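Ticket: Ticket checker says "not a winner" on a matched line
Product: Westivar lottery syndicate app
Opened by: Rahel Pichler
Handled by: Kilian Haslinger
Status: Open, waiting on Donmont

Friday, 9.10 am. Rahel Pichler wrote:
I run the Eder syndicate. Our line 8 matched four numbers in the midweek draw. I checked it against the printed results twice. The app shows "not a winner" and the group balance hasn't changed. There are 77 members and several have already asked me about it.

9.42 am. Kilian Haslinger wrote:
Thanks. Could you sign out, sign back in and open the line from History instead of Home? Please also tell me which draw name appears at the top of the line.

10.05 am. Rahel Pichler wrote:
Done, same result. The draw name is Clikow Midweek. Two other lines in the same draw show the right result, a small win on each. Only line 8 is wrong.

10.50 am. Kilian Haslinger wrote:
Found part of it. Line 8 was edited in December and the checker is still reading the old numbers. The entry sent to Donmont has the new ones, so the ticket itself is fine. I cleared the saved copy on our side and ran the check again. No change yet.

Attachments (4)
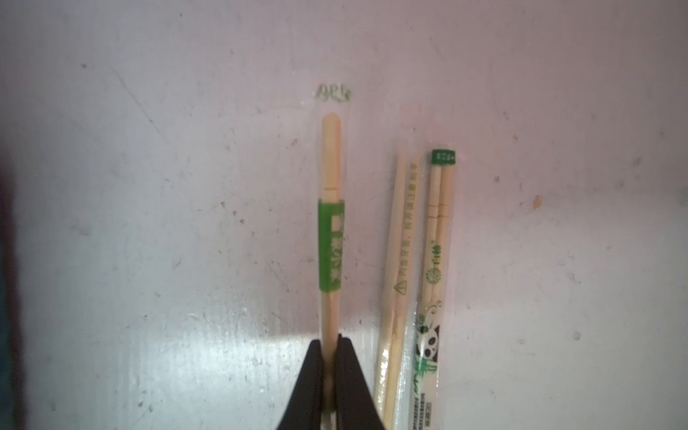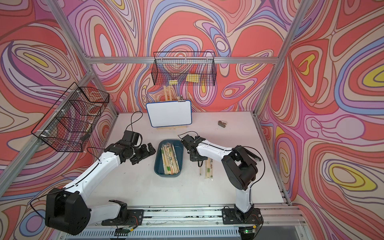
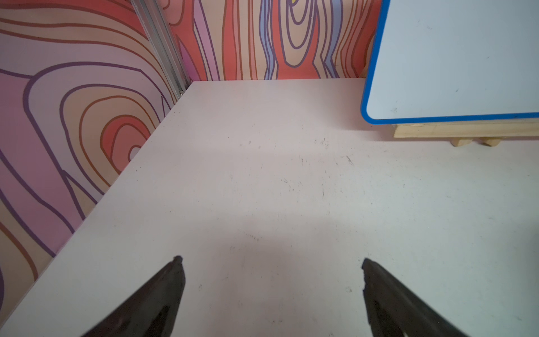
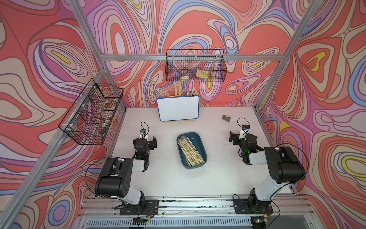 11.30 am. Kilian Haslinger wrote:
Cleared the saved copy a second time with the draw locked. Line 8 now shows four matched, but the prize field is blank. That amount comes from Donmont, so I have asked them to send it again. Please don't delete or edit the line in the meantime.

11.48 am. Rahel Pichler wrote:
I can see the four matches now. Will the money be shared out automatically, or do I need to press Split?

12.15 pm. Kilian Haslinger wrote:
Leave Split alone until the amount appears. After that it works as normal. I will update the ticket when Donmont reply.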